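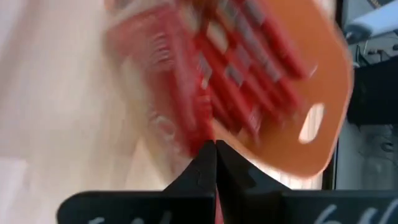 Abb. 7: Rote Packung am orangefarbenen Brett, darunter die beiden Greiferfinger

Kapitel 3: Küchenaufgaben einrichten

Gilt für den Mokatetti mit Parallelgreifer und Handgelenkkamera. Wenn Sie bis hierher gelesen haben, steht der Arm fest, der Not-Halt ist geprüft, und jemand im Haushalt hat gefragt, ob er jetzt auch kocht. Er kocht nicht. Er kann Packungen greifen, Bretter holen und Dinge von A nach B tragen, sofern B vorher eingelernt wurde und sich seitdem nicht bewegt hat.

Was Sie realistisch erwarten dürfen, steht in Abschnitt 3.4. Wir empfehlen, ihn vor der Vorführung für die Verwandtschaft zu lesen.

3.1 Arbeitsplatz vorbereiten

1. Räumen Sie die Arbeitsfläche im Greifbereich frei. Obstschalen, Handys und halb volle Kaffeetassen gelten nicht als freigeräumt.

2. Legen Sie das Schneidbrett so hin, dass der Griffausschnitt zum Arm zeigt. Bretter ohne Griffausschnitt kann der Greifer nur an der Kante fassen, und das gelingt ihm ungern.

3. Stellen Sie die Packungen einzeln auf, mit mindestens einer Handbreit Abstand. Im Kühlschrank stehen sie auch nicht so, wir wissen das.

4. Schalten Sie das Deckenlicht ein und schließen Sie die Jalousie. Ein Sonnenstreifen auf der Platte wird vom System gelegentlich als Gegenstand erkannt und dann mit großer Geduld zu greifen versucht.

Hinweis: Durchsichtige Folie ist schwierig. Glänzende durchsichtige Folie ist sehr schwierig. Wählen Sie für die ersten Versuche einen festen Karton.

3.2 Greifkraft einstellen

1. Öffnen Sie im Bediengerät das Menü »Greifer« und wählen Sie »Neues Objekt«.

2. Vergeben Sie einen Namen. »Packung« ist zulässig, hilft Ihnen aber nach der vierten Packung nicht weiter.

3. Beginnen Sie bei Stufe 3 und lassen Sie den Arm das Objekt anheben. Rutscht es durch, erhöhen Sie um eine Stufe. Knistert es, gehen Sie zurück. Knackt es, holen Sie einen Lappen.

4. Wiederholen Sie den Hub, bis er siebenmal hintereinander gelingt. Erst dann »Speichern« drücken.

Achtung: Weiche Lebensmittel geben beim Greifen nach. Der Arm hält das für einen Fortschritt und schließt weiter. Setzen Sie bei weichem Inhalt immer die Begrenzung »Max. Schließweg«.

Vorsicht: Keine Messer einlernen. Auch nicht das kleine. Auch nicht, wenn Sie danebenstehen.

3.3 Bewegung einlernen

1. Führen Sie den Arm im Handbetrieb zur Startposition und drücken Sie »Aufnahme«.

2. Führen Sie die Bewegung ruhig aus. Die Handgelenkkamera zeichnet mit. Bei schnellen Schwenks verwischt das Bild, und aus verwischten Bildern lernt das System vor allem, dass die Welt verwischt ist.

3. Setzen Sie das Objekt am Ziel ab, öffnen Sie den Greifer vollständig und warten Sie auf den Signalton.

4. Nehmen Sie die Aufgabe mehrmals auf und verschieben Sie das Objekt dabei jedes Mal ein wenig. Für einfaches Umsetzen verlangt die Software 200 Durchgänge. Die Zahl ist kein Druckfehler – wir haben nachgefragt.

Hinweis: Mehrere Personen dürfen sich beim Einlernen abwechseln. Bei uns haben Myung-ja Lim und Ro-un Ma die Grundaufgaben aufgenommen. Der Arm führt sie seither in zwei deutlich verschiedenen Temperamenten aus und wechselt ohne Ankündigung.

3.4 Was der Arm kann und was Sie weiterhin selbst machen

Zuverlässig: einzelne Kartons umsetzen, ein Brett an den eingelernten Platz legen, leere Dosen in die Kiste stellen.

Mit Aufsicht: Packungen von einem Brett nehmen, Schubladen mit Bügelgriff öffnen, Becher tragen (leer).

Nicht vorgesehen: Packungen aufreißen, Folie abziehen, schneiden, abschmecken, Spülmaschine umräumen, weil jemand sie falsch eingeräumt hat.

In der Erprobungsküche von Clistetwood hat Slavica Tomić dieselbe Aufgabe nebenher von Hand erledigt. Sie war fertig, bevor der Arm die erste Packung gefunden hatte, und hat ihm anschließend die Tür aufgehalten. Wer Zeit sparen will, wird in dieser Gerätegeneration noch nicht glücklich. Wer eine Hand nicht belasten kann oder gern zusieht, schon eher.

3.5 Wenn etwas nicht klappt

Arm bleibt über dem Objekt stehen: Kameralinse abwischen, Licht prüfen, Aufgabe neu starten.

Arm greift neben das Objekt: Kalibrierung nach Kapitel 2 wiederholen. Vorher nachsehen, ob jemand den Tisch verrückt hat. Meistens hat jemand den Tisch verrückt.

Greifer hält fest und lässt nicht los: Nicht ziehen. »Stopp« drücken, danach »Greifer öffnen« drei Sekunden halten.

Meldung »Objekt unbekannt« bei bekanntem Objekt: Der Hersteller hat vermutlich die Verpackung neu gestaltet. Objekt nach 3.2 neu anlegen.

Bleibt der Fehler bestehen, exportieren Sie das Protokoll und senden Sie es über das Bediengerät an den Kundendienst, Betreff »Küche«. Parveen Kodikara liest jedes davon. Bitte legen Sie keine Fotos vom Zustand der Küche bei, es sei denn, sie werden angefordert.

Weiter mit Kapitel 4: Wäsche (Vorabfassung, Socken ausgenommen).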